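Gundell wrist camera kit for bench instruments

Made in small numbers by Covovine, for people who build their own suturing rig at home or in a shared workshop

The Gundell kit puts a small camera close behind the wrist of a jawed instrument, so you can watch the thread while the arm ties. It is sold as parts. You get the camera, the clamp, the cable and a printed guide of 7 pages, and you do the fitting yourself with two hex keys.

I designed the clamp together with Ramil Estrella, who had already broken three of mine. The present version holds the camera firmly along the shaft and leaves the jaws free to open fully. Please tighten the two screws by turns, a little each time. If one side goes first, the camera will sit crooked and the view will drift to the left. 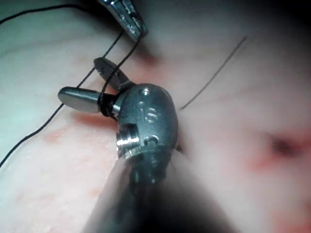 Wrist view during a tie: jaws open, black suture coiled at the base of the lower jaw, tip of the second instrument at the top.

Focus is set by hand, with the ring on the lens. Set it on the wrist housing and the jaws, and accept that the near part of the shaft stays soft. With shiny metal the light needs some patience. Start low, then raise it until you can follow a single strand.

In the box
Camera with focus ring
Clamp, aluminium, with 2 screws
Cable, 5 metres
Printed guide

The kit works with the Otorik controller and its recording software. Other controllers may accept the signal, but I have not tested them. The cable is rated for 2,000 bends, and a spare can be ordered alone.

For bench practice only. The kit is not sterile and is not a medical device.

Questions about fitting go to Felicidad Gatchalian, orders to Lindsay Partington. The next batch will be sent in November.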